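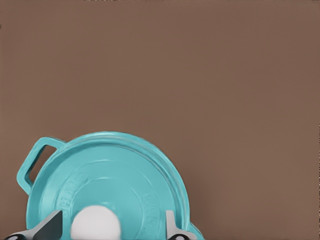

Hirance Portable Products Group
Minutes of the May design review, compact notebook line

Present: mechanical, thermal, firmware, display and purchasing leads; one representative of Stedel (hinge supplier). Clustis joined by phone from item 3.
Start: 9:15 a.m.

1. Minutes of the previous review
Accepted with one correction. Under keyboard, "key travel" should read "key pitch" in the second paragraph. The open action on the palm rest drawing was closed before the meeting.

2. Hinge
Stedel presented torque results for the second hinge sample. Opening torque is within the limit over the full range. Closing torque drops too early, and the lid falls shut over the last 15 degrees. Stedel proposes a change to the cam profile with no change to the outside dimensions. Mechanical asked whether the cable channel would be affected. Stedel stated that it would not, but will confirm on the drawing.
Decision: new cam profile to be sampled. Current sample not to be used for drop testing.
Action: Stedel, revised drawing. Mechanical, check of cable clearance with the lid fully open.

3. Battery and charging
Clustis reported on the cell supply. The flat pack is available in the quantity requested for the pilot build. The thicker pack has been withdrawn from the proposal, as it needs a deeper bottom case.
Firmware noted that the charge indicator stays at 99 percent for a long period and then jumps to 100. The cause is the fuel gauge table, which was carried over from the earlier model. A new table needs measured discharge curves from the final cells.
Purchasing asked that the charger connector be fixed at this meeting. There was discussion of the barrel type against USB-C. Mechanical prefers USB-C on the left side only. Display asked for both sides so that an external monitor and charger do not share an edge. The board layout has space for 2 connectors if the card reader moves forward.
Decision: USB-C on both sides, card reader moved forward.
Action: Clustis, discharge curves. Firmware, new gauge table once curves are received.

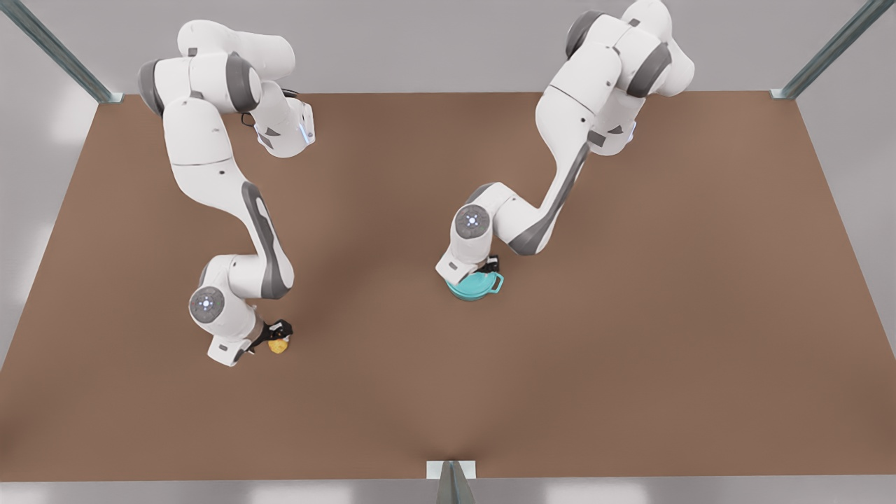 4. Thermal
The fanless version was run at full processor load in a closed chamber. The bottom case went over the surface limit near the rear left foot. With the graphite sheet extended to the hinge line the result was within limit, but the margin is small. Thermal does not recommend the fanless version for the faster processor option.
Decision: fanless for the base processor only. The faster option keeps the single fan.
Action: Thermal, repeat the run with production paint on the bottom case.

5. Display
Samples from Hirano were compared for brightness and viewing angle. The matte panel was preferred for outdoor use. One matte sample showed uneven backlight in the lower corner. Hirano has asked for the sample to be returned with its carrier tray.
Panel choice was left open until the replacement sample is measured.
Action: Display, return of sample and request for replacement.

6. Other business
Purchasing requested that part numbers in the shared list not be reused after a part is dropped. Agreed. Dropped parts will be marked and left in place.
The sleep current measurement was not ready and moves to the next review.

Meeting closed at 11:40 a.m. The next review follows receipt of the revised hinge drawing.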